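Setting Up a Simulated Tabletop Cell for a Ceiling-Mounted Arm

Last updated Jul 22, 2021

This page covers the layout rules we apply before a simulated pick-and-place cell is released for test runs. It assumes you have the Tendeneck scene editor installed and an arm model already imported. Motion planning is covered on a separate page.

1. Fix the base frame first

Place the arm base before anything else. Set the ceiling mount as the world reference for the arm and lock it. If you move the mount later, every saved pose must be deleted and recorded again. Do not correct for a moved mount with an offset in the tool frame.

2. Define the home pose

The home pose must keep the gripper clear of the tallest object on the platform by at least 100 mm, measured from the lowest point of the open fingers. Point the gripper at the floor. A run that starts from any other pose is logged as invalid.

3. Place the objects

Use the grid holes in the platform as placement references. Record each object by the hole nearest its center, then by its rotation. Rules:

Leave 4 empty holes between graspable objects unless the test is a clutter test.
Mugs: record handle direction as a separate field.
Baskets and trays: treat as containers. Collision meshes must be hollow. A convex hull closes the opening and the planner will refuse to place anything inside.
Plates: check that the mesh rests on the surface. Sinking of more than 2 mm fails the check.

4. Keep furniture in the collision model

Cabinets, walls and curbs stay in the collision model even when the task never goes near them. The Mustico planner ignores any body tagged as decoration, so search the scene file for that tag and remove it before export.

5. Settle, then freeze

Run physics with the arm locked until all objects come to rest. Save the settled poses as the start state. Never save the poses typed into the editor.

6. Review and release

A second person opens the exported file and compares it with the object list. Check names, colors and handle fields. File the signed list with the scene under the Hemascombe naming scheme. Scenes released before September keep their old names.

Reference layout, arm at home pose: 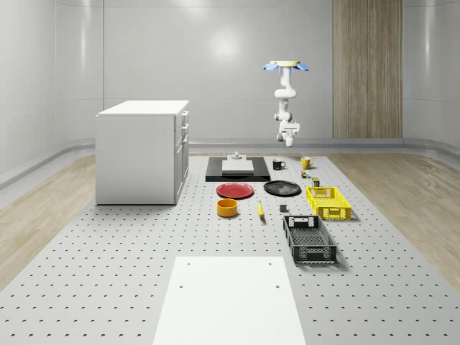
Comments (1)

Hsu
Step 5 needs a limit on settling time. We had a bowl that kept rocking by tiny amounts and the rest check never passed, so the export job hung overnight. We now stop at 105 seconds and send the scene back to whoever built it. Also, does the spacing rule in step 3 count from object centers or from the edges? Our group has been using edges.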